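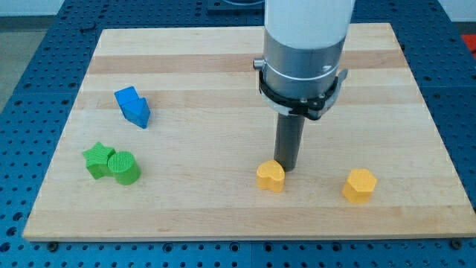

Figure 2. The laminated board on the blue pegboard table.

Our group (Leidy Ticona, Walter Palomino, Helju Kuusk) chose a striped board because the Drillard handout claims that strips glued side by side stay flatter than one wide plank. I am not convinced. The handout gives no measurements, and our own come from a single board.

The strips vary in tone, and one towards the back is clearly darker and pinker. Walter took this as a sign of a different timber. It could just as well be the same timber from another tree — colour alone proves very little. We laid a steel rule across the board at 6 places and saw no gap at any of them. I would want to repeat that after a damp winter before agreeing with the handout.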